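Work & Money | Small Business

She has kept the books for other people for 29 years, the last seven of them on her own account, from a rented room above a carpet shop in Pirnholm. Her clients are hairdressers, two pubs, a dog groomer and a good many builders. She asked not to be named, as most of them would recognise themselves in what follows.

The busiest stretch starts in November. "People think it's January," she says. "By January the damage is done. November is when I ring round and ask for the bank statements, and that's when I find out who's been putting receipts in the glovebox."

Her charges are simple. A sole trader pays a flat fee for the year, and anyone who brings paperwork in a carrier bag pays a bit more.

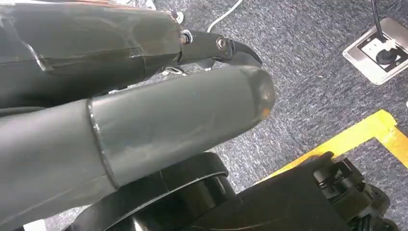 Nut, washer and screw head at the joint of a dark grey gripper finger.

She began in the accounts office at Florken, a firm that made fittings for caravans, and was let go when it moved. She had savings of roughly 2,000 pounds. "It went on software and a filing cabinet. I still have the cabinet. I've changed the software twice."

The first year brought in very little. She did the wages for a bakery on a Thursday and took in ironing the rest of the week. Then a plumber told another plumber.

What she dislikes most is chasing. She used to send polite letters and wait. Now she sends one email, then telephones at half past eight in the morning, before people are up a ladder. 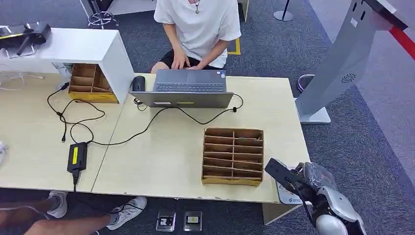

"I'd tell anyone starting out to do an hour a week," she says. "Sit down, put the figures in, shut the lid. If you leave it you've got 52 weeks to do at once and you can't remember what any of it was for."

She has no strong feelings about which program people use. Several of her clients are on Biltus, which she finds slow but clear. One still writes everything in a red cash book and has never been a penny out.

Would she take somebody on? She has thought about it. A larger practice, Pritchard, offered to buy her client list last spring and she turned it down after a weekend of sums. "They'd have put the fees up. I'd have been stopped in the street about it."

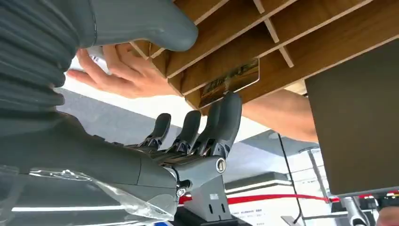
Grey fingers pointing up towards the underside of wooden shelving.

She expects to carry on until the lease on the room runs out, then look at it again. The rent went up in the summer and the stairs are steep. In the meantime there are three builders who haven't sent her anything since Easter, and she has their numbers on a list by the phone.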